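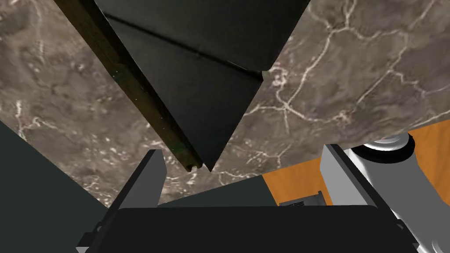

Mottled gray marble with pale veining (computer rendering)

Home Contents Random article Recent changes Help

Search this encyclopedia Go

Skaltimness Summer Term

The Skaltimness Summer Term, usually shortened to Skaltimness, is a residential academic program for high school students run by Jostard College in the town of Platham. It lasts 36 days, beginning in late June and ending at the start of August, and is open to students who have finished the tenth or eleventh grade. Students take one course for the whole of the term, live in college dormitories, and share in the daily work of running the site. The program awards no grades. Each student receives a written report, which some high schools accept in place of an elective credit.

The term is named for Skaltimness, the low headland on the north side of Platham where the first sessions were held in a former boarding school. The program moved to the main Jostard campus after its sixth summer but kept the name.

History

Origins

The program was started by Szymon Malinowski, a teacher of Latin and history who had come to Jostard College to direct its preparatory division. The division had been losing enrollment for several years, and the college planned to close it. Malinowski proposed that its staff be used in the summer instead, when the boarding school buildings on the headland stood empty. The college agreed to a trial of two summers and lent the program a cook, a van, and the use of its library.

The first session had 15 students, all from high schools within a day's drive of Platham. There were two courses, one in ancient history and one in field geology. Malinowski taught the history course himself. Students washed dishes, swept the halls, and kept a logbook in which the events of each day were written up by a different person. The logbooks are held in the college library and are the main source for the early years of the program.

Enrollment grew slowly. By the fourth summer there were four courses, and the program had begun to charge a fee for students whose families could pay it. Students who could not pay attended free, an arrangement that has continued with some changes.

Move to the main campus

The boarding school buildings were never well suited to a larger group. The kitchen was small, the upper floor had no second staircase, and the water supply failed several times in the sixth summer. Jostard College declined to pay for repairs and offered the use of two dormitories on its own grounds. The change was unpopular with former students, who wrote to the college asking for the headland site to be kept. The buildings were later sold and are now private homes.

After the move, the program used the college's laboratories for the first time, and courses in chemistry and biology were added. The connection with the headland was kept through a walk from campus on the first full day of each term, still a fixed part of the calendar.

Kozłowski gift

The program's finances changed with a gift from the Kozłowski family, owners of a printing business in Platham, two of whose children had attended. The money was placed in a fund that pays the full cost for roughly a third of students in each term. The family also paid for the conversion of a disused gymnasium into Kozłowski Hall, which has a dining room on the ground floor and seminar rooms above it.

Structure

Courses

Each course is taught by two instructors and has no more than 15 students. Classes meet for three hours every morning except on rest days. Afternoons are used for reading, laboratory work, or supervised study, and instructors keep open hours before supper. Courses change from year to year, though ancient history and field geology have been offered in every term. Other courses that have run more than once include probability, the short story, freshwater biology, the history of maps, and introductory logic.

Instructors are drawn from the Jostard faculty, from high schools, and from graduate programs elsewhere. At least one of the two instructors in every course must have taught high school students before. Instructors live on campus during the term and eat with the students.

Students do not take examinations. Instead, each one completes a piece of independent work in the last two weeks, called the long paper even where it takes another form. Geology students, for example, submit a map with notes. The long papers are read by both instructors and by one person from outside the course. They are then discussed with the student in a meeting of 30 minutes.

Daily work

Every student is assigned to a work crew for the term. Crews handle breakfast, supper, grounds, laundry, and the common rooms, and they change duties each week. A crew is led by a student elected by its members, with an adult on hand. The practice goes back to the first summer, when it was a matter of saving money – the program had one paid cook and no cleaning staff. It was kept after the move to campus, where the college could have supplied both.

The logbook also continues. Entries are limited to a single page, and the author for the day is chosen by drawing names at breakfast.

House meeting

A house meeting is held twice a week at 7:30 p.m. All students may vote on matters such as quiet hours, the choice of weekend outings, and the use of a small activities budget. Safety rules and the rule on phones, which are collected at 9 p.m. and returned after breakfast, are set by the staff and are not open to a vote. The phone rule has been raised at the house meeting in most recent terms and has not been changed.

Admission

Applicants submit a school transcript, one letter from a teacher, and two short essays. Test scores are not accepted. Applications are read first by former instructors and then by the program office, and students who reach the second stage are interviewed by phone. Decisions are sent in April.

In the most recent term for which figures were published, the program received 1217 applications. Students name up to three courses in order of preference, and most are placed in their first or second choice. A student may attend only once.

Reception

The program has been praised by high school counselors for its financial aid and for the detail of its written reports. Critics, including some members of the Jostard faculty, have argued that it takes up dormitories and laboratory space during the weeks when the college could earn income from conferences. A review by the college recommended that the program continue but that it publish its accounts, which it has done each year since.

Former students have also raised the matter of workload. The crews take up to nine hours a week in addition to class time, and a survey of one year's students found that half thought this was too much. The following summer, laundry duty was shortened and a second rest day was added in July.

Former students

According to the program office, 3188 students have completed the term. They receive a printed newsletter, The Headland, twice a year. A reunion is held on campus every fifth summer during the week after the term ends, with seminars led by past instructors.

See also

Jostard College
Platham
Residential summer programs
Work crews in education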